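# About Us

Hi, and welcome to Skedau! I'm the person behind the shop, the blog, the phone line and most of the paste stains. Skedau is a small wall panel and wallpaper business in Vevcombe, and if you've ever stood in a tiny room wondering why it feels so flat, you're probably going to like it here.

I started out hanging paper for other people. Kitchens mainly, plus a whole lot of powder rooms, and one dentist's waiting room that I still think about because the corners were so far out of square that I had to trim every single drop by hand. I did that for 6 years. Somewhere in there I noticed that the jobs I looked forward to were the little ones. A coffee nook, a closet somebody was turning into a desk, the back of a pantry. People got brave in small spaces! They'd agonize over a pale gray for the living room and then pick giant pink leaves for the place where they keep the mugs.

So that's what I do now. I sell printed panels for nooks, alcoves, booths and odd little corners, and I help people plan them so the pattern lands where it should.

## What's on the shelves

The range is called Plurovska. It's all trees and botanicals, in warm colors, and I'm very fussy about the browns. A brown that leans green next to a soft pink looks like old tea, and I sent back a whole run over it last July (the printer was very patient with me).

The tree designs are what most folks come for. I love a trunk with some knots and twist to it, and I love a leaf that has something going on inside. Florals, checks, paisleys, all mixed up on the same branch, like somebody raided a quilting basket. I was nervous about that the first time I put it on a wall. I thought it would be too much. Then I stepped back with my coffee and just grinned at it for ten minutes.

My usual advice for three walls is to put the biggest tree on the back one and let the side trees lean in toward it. You get a sort of clearing in the middle, and then you keep the surface below nice and plain. Beige, cream, anything quiet. The pattern has plenty to say already, and a plain mat will do you more good than another print.

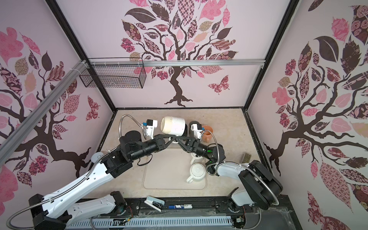 **Do I have to put the same pattern on all three walls of a nook?**

Most people are happiest when they do, especially in a small space where you can see every wall at once. If three feels like a lot, put the tree on the back wall and paint the sides in the palest color from the print. I'll match a paint shade for you if you mail me your leftover trimmings.

Butterflies are their own subject. I get more mail about butterflies than about anything else I sell. Some people want one, some want a whole cloud of them, and some would like me to take them out entirely, please. The version I keep in stock goes easy on them, and I like a butterfly close to a trunk or off toward the side of a panel, where you come across it a little later. If you want extras, I can print them on a separate sheet and you can cut them out and paste them wherever you please. Put one by the light switch!

## Where it all happens

The workshop is in the old Worku building, on the ground floor, through the green door on the side (the front door sticks, so please don't fight it). There's a long cutting table, a rack of rolls, a sink that is always full of brushes, and a wall of samples that I change whenever I get bored, which is often. I'm open for browsing most afternoons, and mornings are for cutting and packing.

I keep 442 sample cards in the drawers under the table. I know that number because I had to relabel every one of them this spring when I changed the color names, and I don't plan on ever doing it again. The old names were cute and nobody could order from them over the phone. "Was that Toasted Bun or Bun, Toasted?" So now it's just a letter and a number on the back, and a short, sensible name on the front.

You can take up to 3 cards home with you, for as long as you need. Tape them up. Look at them at breakfast and again with the lamps on. Pink especially changes a lot through the day, and I'd much prefer you find that out from a card than from a full wall. If you live too far away to stop by, I'll mail them in a flat envelope with a return label tucked inside.

## A few things I've gotten opinionated about

Lining up the trunk comes first. Before you measure anything else, figure out where you want the trunk to stand, mark that spot with a pencil, and work outward to both sides. Folks who start in the left corner and hope for the best tend to call me with half a tree behind the microwave.

Rails and hanging baskets look lovely against a busy tree. I was stubborn about that for a long time and wanted every wall left bare! Then I tried a black wire mesh basket over a sample panel in the workshop and had to eat my words, because you can see the leaves right through the grid. Metal rails are good too. Just hang your paper first, let it dry completely, and then drill.

And please order one spare panel if you have the budget. Kids have markers. Spaghetti sauce exists. I can reprint, but two batches never come out quite the same, and you'll be the one who sees the difference every morning.

## How big are we, anyway?

Small! I've shipped almost 1000 orders since the doors opened, and I've packed every one of them on that same long table. There's a part-time helper in the busy months, and my sister does the books under protest. I'd like a second table someday. I'd like a front door that opens, too.

If you've got a nook in mind, send me the width, the height and a quick sketch. It can be a terrible sketch, I've worked from the back of a grocery receipt before. Tell me what the space is for and what you keep in there, and whether you feel strongly about butterflies. I answer everything myself, usually in the evening once the brushes are washed.

Page last updated Jun 16, 2024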